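Caderno de oficina — célula de baldes, Asness
21 de agosto de 2024

Manhã no simulador, tarde no chão de fábrica com o turno da pesagem. Escrevo as duas partes juntas porque acabaram por se misturar.

Ponto de partida, para quem não esteve na última reunião: a Lerdale quer que o braço passe a fazer a transferência dos baldes entre o tabuleiro de escorrimento e a bancada da balança. Hoje é feita à mão por quem está na pesagem, 60 baldes por turno num dia normal. O resto do posto (abrir sacos, dosear, fechar, etiquetar) fica como está. No Drustolum montei só a bancada, o tabuleiro e um balde, com umas ferramentas pequenas ao lado para não trabalhar com a mesa limpa.

Comecei pela pega. O modelo do balde tem a asa de arame com punho cilíndrico e parti sempre da asa levantada. Os dedos ficam abertos dos dois lados do punho e o fecho só é pedido depois de confirmada a posição.

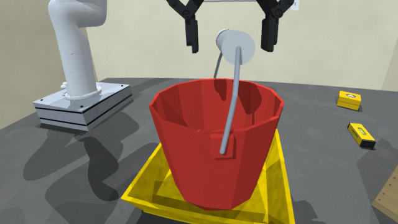

Balde no tabuleiro, asa ao alto. Dedos abertos, sem contacto com o punho.

Fiz 19 corridas com a mesma posição de base e pequenas variações na orientação do balde. Em 17 a pega fechou ao centro do punho. Nas outras 2 fechou perto da ponta e o balde rodou durante a subida. Guardei as duas em pasta separada. Não mexi ainda na tolerância do ângulo, quero primeiro ver com o Farhad se o desvio vem do modelo da asa ou do planeador. Ele desconfia da asa: no simulador está praticamente rígida e a verdadeira tem folga nos encaixes, cai para um lado ou para o outro conforme apetece.

Isto leva ao problema maior. No simulador a asa está levantada porque eu a pus assim. No posto real a asa está caída sobre o rebordo quase sempre. Alguém tem de a levantar, ou temos de arranjar um encosto que a segure. Se for a pessoa da pesagem a fazê-lo, trocámos um gesto pesado por um gesto leve, mas a pessoa continua presa ao tabuleiro e ao ritmo do braço. Anotei para discutir antes de alguém escrever no relatório que a tarefa foi «libertada».

Depois passei à subida e ao transporte. Aqui interessava-me a folga entre o fundo do balde e o rebordo do tabuleiro, e também a oscilação.

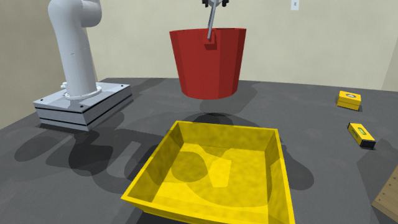
Balde suspenso pela asa, por cima da mesa.

A oscilação com o balde vazio é pequena e não me preocupa. Com carga ainda não corri nada. O modelo de líquido do Drustolum é lento e para já vou usar uma massa fixa no fundo, sabendo que isso dá resultados mais simpáticos do que a realidade. A altura de transporte ficou como estava na versão anterior. As ferramentas à direita ficaram fora do percurso em todas as corridas, mas há que repetir com qualquer coisa pousada mesmo no caminho. Na bancada verdadeira há sempre uma espátula, um pano, o bloco das guias.

Tarde, posto de pesagem.

Levei o portátil e mostrei as corridas à Judite Salgado e a quem estava no turno. Mostrei também as duas más. A Judite viu a primeira até ao fim e perguntou onde é que ela ficava de pé. No desenho actual a base do braço está do lado onde ela trabalha. Eu tinha posto a base à esquerda por comodidade, é a disposição que vem com o modelo da bancada, e ninguém a tinha questionado. Ela pega no balde com a direita e despeja rodando sobre o pé esquerdo, portanto o espaço de que precisa é exactamente esse. Vamos experimentar a base do outro lado, o que obriga a rever o alcance até à balança.

Outras coisas que ouvi, mais ou menos pela ordem em que foram ditas:

O peso em si incomoda menos do que pensávamos. O que custa é a altura do tabuleiro, que obriga a dobrar as costas em cada balde. Perguntaram porque não se sobe o tabuleiro. É uma boa pergunta e devia ter sido feita antes da compra do braço. Subir o tabuleiro custa uma tarde de serralharia. Continuo a achar que o braço se justifica, mas a subida faz-se na mesma e pode ser feita já.

Quando levam o balde, vão vendo. Reparam em resíduo agarrado à parede de dentro, num fundo rachado, numa asa a sair do encaixe. Isto não está em nenhuma instrução de trabalho, aparece só na caixa dos rejeitados. Se o balde chegar à balança pela mão do robô, esse controlo desaparece ou muda de sítio. Duas hipóteses: câmara por cima do tabuleiro ou inspecção na balança, antes de dosear. Prefiro a segunda para o arranque. É mais simples e a decisão continua com quem sabe, mas é preciso tempo para ela no ciclo, e no cálculo da Lerdale esse tempo foi dado como poupado.

Perguntaram quem pára o braço e quem o volta a pôr a andar. Respondi que parar, qualquer pessoa; rearmar, por agora só manutenção. Não gostaram, e percebo. No turno da noite a manutenção está do outro lado do pavilhão. Se cada paragem implicar chamar alguém, vão acabar por desligar a célula e carregar à mão. Proponho formação de rearme para todos na pesagem, com registo simples. O Farhad concorda em princípio, desde que a pega falhada (balde pendurado torto, asa mal agarrada) fique fora dessa lista.

Por fim a pergunta que vem sempre, se depois sobra gente. Disse o que sei: os lugares na pesagem mantêm-se até dezembro, altura em que se revê o posto. Do que vem a seguir não sei, e disse que não sabia. Pediram isso por escrito. Passo o pedido à Lerdale, não me cabe a mim assinar.

Comparação com a linha Dahlgren: lá o braço foi instalado sem ninguém do turno ver o desenho e andámos semanas a mudar tapetes e botoneiras de sítio. Além disso o pessoal da Dahlgren ficou a alimentar a máquina, trabalho mais leve mas mais aborrecido e sem pausas naturais, e duas pessoas pediram transferência. Nos baldes, o tempo de andar entre o tabuleiro e a balança é também o tempo em que se troca uma palavra com o colega da etiquetagem. Não sei como se põe isto numa folha de requisitos — deixo-o escrito aqui.

Notas soltas

— O atrito do punho no simulador está no valor por defeito. As luvas dos dedos reais são mais agarradas. Medir.
— A sombra do braço tapa parte do tabuleiro em algumas posições. Se formos para a câmara por cima, contar com isso.
— Tempo de ciclo: não vou dar números até ter corridas com carga. Já me pediram duas vezes.
— A Judite ofereceu-se para fazer a sequência completa à mão enquanto filmamos os pés e a bancada. Só pés e mãos, combinado com ela. Falta a autorização da chefia de turno.
— O balde do modelo é facetado, os nossos são redondos. Para a asa é indiferente, para a folga ao rebordo talvez não. O Farhad tem o ficheiro do fornecedor.

Para fazer a seguir

Base do braço no lado oposto e verificação de alcance (eu).
Asa com folga nos encaixes, repetir as 19 corridas com as mesmas orientações (Farhad).
Esboço de encosto para manter a asa ao alto, em chapa dobrada, que não atrapalhe a lavagem (eu, com a serralharia).
Pedido de subida do tabuleiro, separado do projecto do braço para não ficar à espera dele.
Texto sobre rearme e formação, uma página, a mostrar ao turno antes de ir para a Lerdale.
Massa fixa no balde, três níveis de enchimento. Perguntar à Judite quais são os que aparecem mesmo.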